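4 Oberfläche ölen und pflegen

Dieser Abschnitt gilt für alle Arbeitsplatten und Schneidbretter der Serie Trernby aus massivem Ahorn. Für Platten mit Lack (Serie Prellell) gilt Abschnitt 5. Wenn Sie nicht sicher sind, welche Oberfläche Sie haben, geben Sie einen Tropfen Wasser auf eine Stelle an der Unterseite. Auf geöltem oder rohem Holz zieht er nach einiger Zeit ein, auf Lack bleibt er stehen.

4.1 Was Sie brauchen

Pidmont Hartöl, farblos
Schleifpapier, Körnung 240 und 400
Schleifklotz aus Kork
Baumwolltücher ohne Fusseln
Weißes Pad oder flachen Pinsel
Handschuhe aus Nitril
Metalleimer mit Deckel und etwas Wasser für die gebrauchten Tücher

Die Dose mit 300 ml reicht bei normaler Saugfähigkeit für ein großes Brett auf beiden Seiten und für die spätere Nachpflege. Öffnen Sie die Dose erst, wenn das Holz fertig geschliffen ist.

VORSICHT: Tücher mit Öl können sich selbst entzünden. Legen Sie gebrauchte Tücher sofort in den Metalleimer mit Wasser und schließen Sie den Deckel. Werfen Sie die Tücher nie zusammengeknüllt in den Hausmüll.

4.2 Holz vorbereiten

1. Lassen Sie das Brett nach dem Auspacken einen Tag in dem Raum liegen, in welchem es später benutzt wird. Die Temperatur soll mindestens 15 Grad betragen.

2. Legen Sie das Brett flach und so, dass Luft auch von unten dazukommt. Gut geeignet sind schmale Leisten oder ein Tisch mit Löchern.

3. Prüfen Sie die Leimfugen mit der flachen Hand. Kleine Unterschiede in der Höhe sind normal und verschwinden beim Schleifen. Bei einer offenen Fuge bitte nicht ölen, sondern zuerst den Kundendienst von Mittal kontaktieren.

4. Schleifen Sie mit Körnung 240 immer in Richtung der Faser. Drücken Sie nur leicht. Brechen Sie die Kanten mit zwei oder drei Zügen, damit das Öl dort später besser hält.

5. Wischen Sie das Holz mit einem feuchten Tuch ab und lassen Sie es vollständig trocknen. Die Fasern stellen sich dabei auf, und die Oberfläche fühlt sich rau an. Das ist gewollt.

6. Schleifen Sie mit Körnung 400 nach, wieder in Richtung der Faser, und entfernen Sie den Staub gründlich mit Staubsauger und trockenem Tuch.

Hinweis: Verwenden Sie keine Stahlwolle. Feine Reste bleiben in den Poren und machen bei Kontakt mit Wasser dunkle Punkte, die man nur durch tiefes Schleifen wieder wegbekommt. 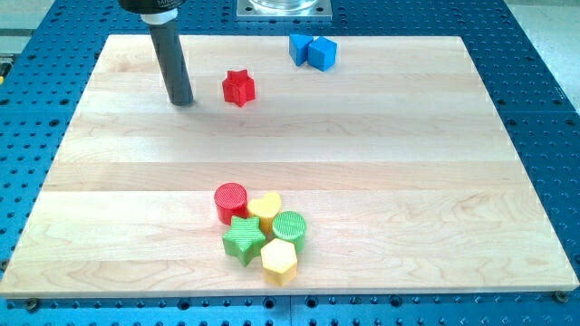
4.3 Öl auftragen

1. Rühren Sie das Öl langsam um. Nicht schütteln, sonst entstehen Blasen.

2. Geben Sie eine kleine Menge auf das Pad und verteilen Sie sie dünn. Beginnen Sie mit der Unterseite. So sammeln Sie etwas Übung, bevor Sie die sichtbare Seite machen.

3. Warten Sie 15 Minuten. Stellen, die in dieser Zeit matt werden, haben das Öl schon aufgenommen -- dort tragen Sie noch etwas nach.

4. Nehmen Sie das überschüssige Öl mit einem trockenen Tuch vollständig ab. Die Fläche darf danach nicht mehr glänzen und nicht kleben.

5. Lassen Sie die Unterseite über Nacht trocknen, drehen Sie das Brett um und behandeln Sie die Oberseite und die Kanten auf gleiche Weise.

6. Tragen Sie am folgenden Tag eine zweite, sehr dünne Schicht auf. Das Stirnholz saugt stärker als die Fläche und kann eine dritte Schicht bekommen.

ACHTUNG: Ölen Sie immer beide Seiten. Ein Brett, das nur oben geölt ist, nimmt unten mehr Feuchtigkeit auf und kann sich verziehen. Für Schäden, die so entstehen, gilt die Garantie nicht.

4.4 Aushärten

Das Öl ist nach einem Tag grifffest, aber noch nicht ausgehärtet. Das Aushärten dauert bis zu 3 Wochen, in kühlen Räumen eher länger als in geheizten. Stellen Sie in dieser Zeit keine nassen Gefäße auf das Holz und decken Sie es nicht mit Folie ab. Trockene Benutzung ist nach einigen Tagen möglich, wenn Sie vorsichtig sind.

4.5 Regelmäßige Pflege

Wischen Sie das Holz nach Gebrauch mit einem feuchten Tuch ab und trocknen Sie gleich nach. Geschirrspüler, Scheuermilch und Reiniger mit Chlor sind nicht erlaubt.

In geheizten Räumen trocknet Holz im Winter stärker aus. Wir empfehlen deshalb eine dünne Schicht Öl im November, und eine weitere dann, wenn die Oberfläche stumpf aussieht oder Wasser schnell einzieht. Vorher muss nicht geschliffen werden, reinigen und gut trocknen genügt.

4.6 Wenn etwas nicht gelingt

Oberfläche klebt: Es ist zu viel Öl stehen geblieben. Reiben Sie mit einem Tuch und wenig frischem Öl kräftig nach und wischen Sie sofort trocken.

Flecken oder Streifen: Schleifen Sie nach dem Aushärten die ganze Seite leicht mit Körnung 400 und ölen Sie neu. Nur die Stelle allein zu schleifen, bleibt meistens sichtbar.

Graue Ränder von Wasser: siehe Abschnitt 6.2.

Stand dieser Anleitung: 2026-07-10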